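Let the dead trees stand

I have an opinion about dead trees, and my neighbors in Fenthorpe have already heard it, so now it's your turn.

Every May the same thing happens up here. The snow goes, people open up their cabins, they walk the property line with a cup of coffee and they spot a tree that didn't leaf out. By lunchtime there's a chainsaw going. I can hear three of them as I write this, and one belongs to the man who complained to me last summer that he never sees woodpeckers anymore!

I spent two field seasons on the Grultari plots as a student, back when my knees worked, and most of what I did was look at snags (that's the forestry word for a dead tree that's still on its feet). We had 200 of them tagged. My job was to walk up to each one, write down how much bark was left, knock on it, and look for holes. It sounds dull and for the first week it was. Then you start recognizing them. There was an old aspen near the creek with chickadees in the top, flying squirrels in the middle and some kind of ant city at the bottom, and it had been dead since before I could drive. I was fonder of that aspen than of most of the living trees on the plot.

So when somebody tells me a dead tree is "wasted," I get a bit hot. Wasted on whom? A healthy young spruce is a nice thing, but it's hard wood all the way through and a nuthatch can't do much with it. The soft, punky, half-rotten trunk is where the living gets done. Owls, bats, martens, wood ducks if you have water close by, they all want a hole, and most of them can't make one themselves. They wait for a woodpecker to do it and then they move in.
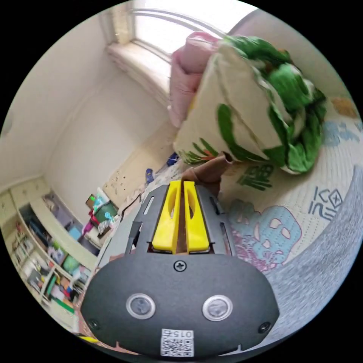 The usual comeback is fire, and I take that one seriously. I don't want a dry snag leaning over my woodshed either. If a dead tree can land on your roof, your power line or the spot where the kids put up their tent, take it down, and please hire somebody who knows how, since dead tops have a nasty way of breaking off on the person underneath. I've cut four on my own place for exactly that reason and I didn't lose any sleep. But that's four trees close to the house. The ones way back behind the swamp aren't threatening anybody, and the folks clearing them out "for safety" are mostly tidying.

I think tidying is the real issue. We bring the city lawn with us in the back of the car. I see it on the Irnov side of the lake, where the newer places have been thinned and raked until you could play croquet in there. Very pretty, very green, and so quiet in the early morning that it gives me the creeps. Walk ten minutes over to Rutkowska, where the old owners never got around to anything, and you can hardly hear yourself think for birds.

The other argument I get is bugs. People figure a dead tree is full of beetles that will march over and kill the live ones. Some beetles do go after live trees, sure, and if you've got a fresh outbreak you should talk to a forester before you listen to me. But a trunk that's been dead for years has mostly moved on to a different crowd, the ones that eat rot. They aren't interested in your healthy pines. And they're lunch for everything with a beak.

The county has a cost-share program that'll pay a landowner up to $1,000 for "stand improvement," and as far as I can tell from the form, improvement means cutting. There's a box for dead and dying stems removed. There isn't one for dead stems kept! I'd love to see somebody add it. You wouldn't even need to pay people much, just put the line on the form so they stop and wonder why it's there.

My own rule, if you want to borrow it, is to leave at least 4 good snags to the acre wherever they can fall without hitting anything, and to keep the fattest ones first. Big old trunks last longer and hold bigger holes. When they do finally come down I leave them lying there too, which drives my brother-in-law nuts, but he has his own forty acres to rake.

There's a pileated working on the birch behind the outhouse this week. The chips are all over the path and I keep tracking them into the kitchen.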